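The Second Arm

The offer from Varkon was two lines long, and Marama Hinds read it four times before she carried it to the other end of the office.

"They will keep the price of the second arm until the end of August," she said. "After that it is a new offer."

Junpei Sekiguchi did not look up at once. He was finishing a column. He wrote his budgets first by pencil and only afterwards in the computer, and he did not like to be stopped between two numbers.

"How much have we left?"

"In the equipment line, 737."

"And the arm?"

"The monthly payment would be 1,160."

He put down the pencil. Outside the window a truck from Somboon was backing slowly into the yard, and for a moment they both watched it, as people do when they would like to think about something else.

"Show me again what it would do," he said.

She had prepared for this. She had brought the pages of the plan in a gray folder, and she laid the first one over his column of numbers, which was perhaps not polite.

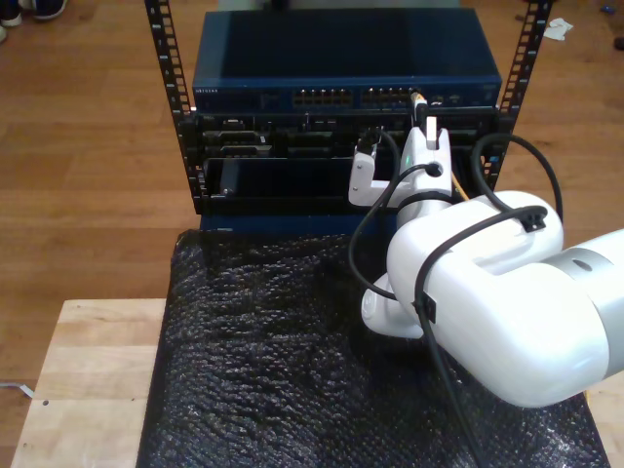
One arm at the network rack, close to the switch.

Junpei held the page near to his face. He had worked eleven years in the machine rooms at Usitz before he came to the office, and he still looked at a rack the way a farmer looks at another farmer's field.

"It is a narrow place for fingers," he said.

"For yours also."

"Mine I did not pay by the month."

She smiled, but she did not give up her chair. She told him what she had written in the plan: that one arm could bring a connector to a port, but that a cable has two ends, and a long part in the middle which goes where it wants. In her opinion one arm was half of a machine. He listened. He had a good way of listening, with his hand flat on the table, and it made people speak longer than they intended.

"Botbridge would rent us one," he said when she had finished. "For three months, with 100 for the delivery. Then we know."

"Then we know, and then the Varkon price is gone."

"Yes. This can happen."

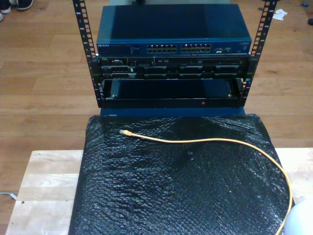

Junpei had never trusted a cost that was given for a whole task. At Usitz he had learned to cut the work into pieces so small that each one looked foolish, and to put a number next to every piece. Now he took a clean sheet and began. He wrote "take the cable", because it was lying over the black bubble wrap with its yellow boot toward the left, and somebody or something must first take it. He wrote "find the port", and drew two small blocks for the two blocks on the blue switch, all of it still open. He wrote "hold the rest of the cable", and next to this he wrote nothing for a long time.

"This one," said Marama.

"I see it."

"You have no number."

"I see that also."

It was past four. The truck had gone and the yard was quiet. He went to the cabinet, came back with the folder of spare parts, and turned the pages with a wet thumb. There was a line for a replacement conveyor belt, 700, which had been moved from one year to the next for as long as Marama had worked there. The old belt made a noise like a goose, and it ran.

She knew better than to say anything. She looked at the last page of her plan, which she had saved for the end of the conversation.

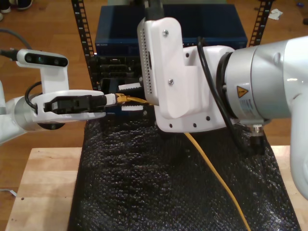 The Signature

He telephoned to Varkon himself the next morning. Marama heard only his side of it, through the door, and his side was mostly silence. Once he said, "No, the second one only," and once he spelled his name.

When he came out he had his coat on, although it was warm.

"Six months," he said. "The belt pays for the beginning. If the belt breaks, you will go down and carry the boxes."

"And you?"

"I will hold the other end."

He gave her the sheet from the day before. Next to "hold the rest of the cable" there was now a number in pencil, pressed so hard that she could feel it from the back of the paper. She put it in the gray folder and went to look for a pen that he would agree to sign with.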